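kurnska-fridge / README

Wrist camera demos for putting things in and taking things out of a refrigerator, plus the baseline policy we trained on them. Read the known problems before you train anything.

Last touched July 18, 2020 (Nahuel)

What's in it

1035 episodes total. 203 held out for eval, don't train on those. Split list is in splits/heldout.txt, one episode id per line. Teleop by Rocío Espinoza and Kwan-ho Sin. Labels by Tzu-hsuan Tu.

Each episode folder has:
wrist/ color frames from the wrist camera
joints.csv arm joint positions, radians
grip.csv gripper opening, 0 closed, 1 open
meta.json operator, task, target shelf, success flag

No depth. No force readings. We had force for the early sessions but the timestamps were junk so it got dropped.

Tasks

place_top, place_mid, place_low, and the matching pick_ versions. Low is the hard one. The ribs on the wire shelf catch small objects and the policy likes to push down when it should let go.

Method, short version

Behavior cloning, two frames in, next chunk of actions out. The one new thing is the shelf token: we feed target shelf as an input instead of training a seperate policy per shelf. Siu-fong's idea. Helps on mid and low, does nothing we can measure on top. Ablation configs in configs/ablate/, run them yourself, takes a night on one card.

Max 3000 steps per episode, anything longer is trimmed at the end. If trimmed, meta.json says trimmed: true.

Known problems

- Glare. Interior panels are glossy and the overhead light bounces off them. Policy trained without brightness jitter falls apart when the lights change. Leave jitter on.
- Camera is tilted when the wrist rolls, so shelves come out diagonal. Do NOT rotate frames to level, the baseline expects them raw.

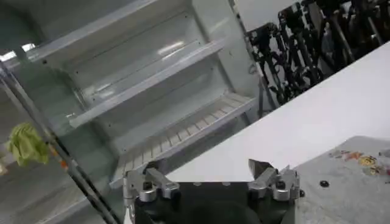
- Gripper fingers are in view at the bottom. Masking them made placing worse. Not sure why yet, Nahuel is looking.
- Success flag is operator's call, so Rocío's and Kwan-ho's don't agree on near misses. Treat as noisy.
- Background has other arms and a table in it. Random crop helps some.

Running

pip install -r requirements.txt
python train.py --config configs/base.yaml
python eval.py --split heldout

If eval dies on a missing meta.json you have the old archive, download agian.

TODO

- door opening (door is already open at start in every episode)
- second fridge, the Rosmont one
- clean up the loader, sorry

Questions to Siu-fong Chow or Nahuel Villalba, open an issue first please.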